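Llegué a Tumitz el jueves con media hora de retraso y sin desayunar, que es la peor manera de entrar en una empresa donde te reciben con una cafetera y un chaleco amarillo (el café, buenísimo; el chaleco, talla única y enorme). Llevaba meses queriendo ver cómo preparan la automatización del doblado en el almacén de devoluciones, y por fin me abrieron la puerta.

Me hizo de guía Stefaniia Shevchuk. Empezó doblando camisetas en la línea de devoluciones y ahora coordina al grupo que graba las demostraciones con las pinzas de mano, con las que luego se entrena a los robots. Habla rapidísimo y contesta a todo, ¡una maravilla para alguien tan preguntón como yo!

## De la línea a la mesa de grabación

El almacén recibe 1286 prendas devueltas en un turno normal. Hasta hace poco todas pasaban por manos humanas: abrir la bolsa, revisar, doblar, volver a embolsar. Ahora una parte de la plantilla ha cambiado la línea por las mesas de grabación, y ahí fue donde más rato me quedé.

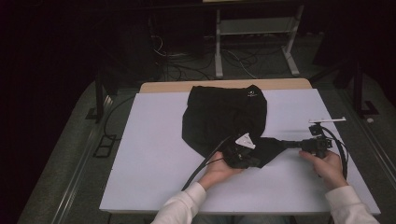 Lo primero que pregunté fue lo evidente: si a la gente le da reparo enseñar a una máquina el oficio que le paga el alquiler. Stefaniia no se lo tomó a mal. Me contó que en septiembre hubo una reunión bastante tensa, con muchas preguntas sobre los puestos, y que la empresa se comprometió por escrito a no tocar los contratos fijos mientras dure el proyecto, que se llama Valtari. Los temporales no entraron en el acuerdo y eso sigue escociendo, se nota en el comedor en cuanto sale el tema.

Lo que sí ha cambiado es el cuerpo. En la línea acababas con los hombros hechos polvo; en la mesa lo que se cansa es la muñeca, porque no tocas la tela con los dedos y todo se hace pinzando. Hay descansos más largos y se rota entre 2 puestos. También hay objetivo, claro: 200 repeticiones por persona y turno, y las que salen mal se repiten. 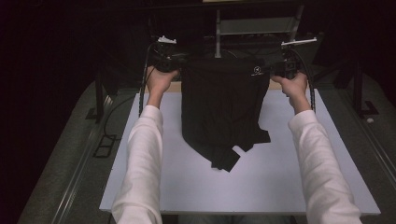
*Camiseta negra en alto, sujeta con las dos pinzas sobre el tablero blanco.*

Me dejaron probar y fue un desastre, tal cual. Yo doblo fatal hasta con las manos, pero con pinzas la camiseta se me escurría una y otra vez, y el chico de la mesa de al lado intentaba no reírse (sin éxito). Stefaniia dice que ella tardó una semana en dejar de apretar de más y otra en dejar de pensar en lo que hacía. Me gustó oírla explicar cosas que en la línea jamás había tenido que poner en palabras: por qué agarra antes el borde de arriba, cuándo suelta, cuánto estira. Ahora escribe las instrucciones para los nuevos y cobra un complemento por ello, aunque según ella se queda corto.

## Lo que opinan los de la línea
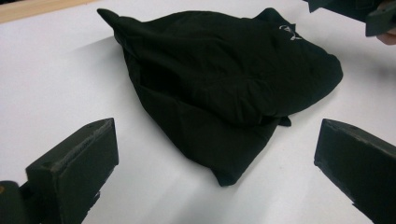

En la línea de siempre, a la que llaman Price por el cliente más antiguo, las opiniones están más repartidas. Un par de veteranas me dijeron que no se creen que un robot vaya a distinguir el derecho del revés de una prenda oscura, y la verdad es que las entiendo: una prenda negra hecha un montón es casi toda negro sobre negro, los pliegues apenas se notan por el brillo de la tela y lo único claro es el logo blanco. Ellas lo resuelven al tacto, sin mirar, mientras charlan. Otras están deseando que las máquinas se queden con las sudaderas gordas, que son las que destrozan la espalda, y les dejen a ellas la revisión de manchas y costuras.

De eso va justo la siguiente fase. Cuando junten 500 horas de grabación quieren montar una celda de prueba en la nave de Flendo, con personas revisando y el robot doblando, y dos de las actuales grabadoras pasarán allí como supervisoras. Pregunté si habría más plazas y me respondieron con un «ya veremos» de manual.

Si podéis apuntaros a alguna visita, id por la mañana, que hay más gente en las mesas y da tiempo a hablar con el turno cuando sale a comer. Yo me volví a casa en el bus de las tres, con el chaleco todavía puesto. Tengo que devolverlo.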